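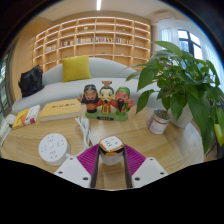
Figure 4.1 A two-fingered gripper at a small white plug adapter or socket cube on a living room table.

Chapter 4
Clearing the Table

Most people can clear a living room table without thinking about it. Books go in a pile, cords get wound up, and the plant stays where it is. A machine that welds car doors all day can do none of this. This chapter asks how far household machines have come with such chores, and why progress has been faster in some parts of the job than in others.

We will follow one table through the whole chapter. It holds books, a painted figurine set, a round white power strip with its cable, a small adapter, a little container with a label, and a leafy houseplant in a white pot. Chapter 3 dealt with boxes on a conveyor belt at the Grivden warehouse, where every item had a known size and arrived facing the same way. The table offers no such help.

4.1 Seeing what is there

Before it can move anything, a machine has to decide where one object ends and the next begins. Leaves spread over the pot they grow from. A cable loops between two things that may or may not need to move together. A closed book is a fairly easy case, with flat faces and straight edges. An open book is harder, as its shape depends on the page. Something crumpled and white could be a cloth or a tissue, and the right place for it depends on which.
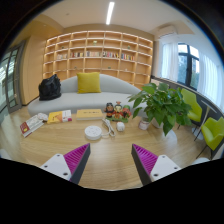

4.2 Getting hold of it

Finding an object does not tell the machine how to grip it. Two fingers work well on a shape with opposite sides, such as a cube or an upright tower. They do poorly on a wide flat book, which usually has to be slid to the table's edge first. The Kerna trials, described in Section 4.5, allowed 60 seconds for each object. Rigid blocks were rarely a problem within that limit. Cords often were, because a cord changes shape as soon as it is lifted.

Force matters as well. A painted figurine and a plastic adapter may be close in size, but a squeeze that is safe for one can chip the other. Ribbed finger pads spread the pressure and add friction. They do not tell the machine when to stop squeezing.
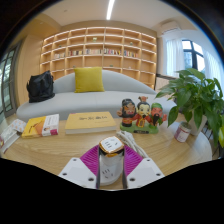 4.3 Knowing where things belong

The last part of the chore is the least mechanical. Should the adapter go in a drawer or stay by the power strip? Do the books belong on the shelf? The answers differ from one home to the next, and current machines mostly rely on being told. Section 4.4 compares two ways of giving those instructions, the Wunderlich list and the Prulmont map.

Terms used in this chapter: grasp, clutter, deformable object, contact force, placement rule.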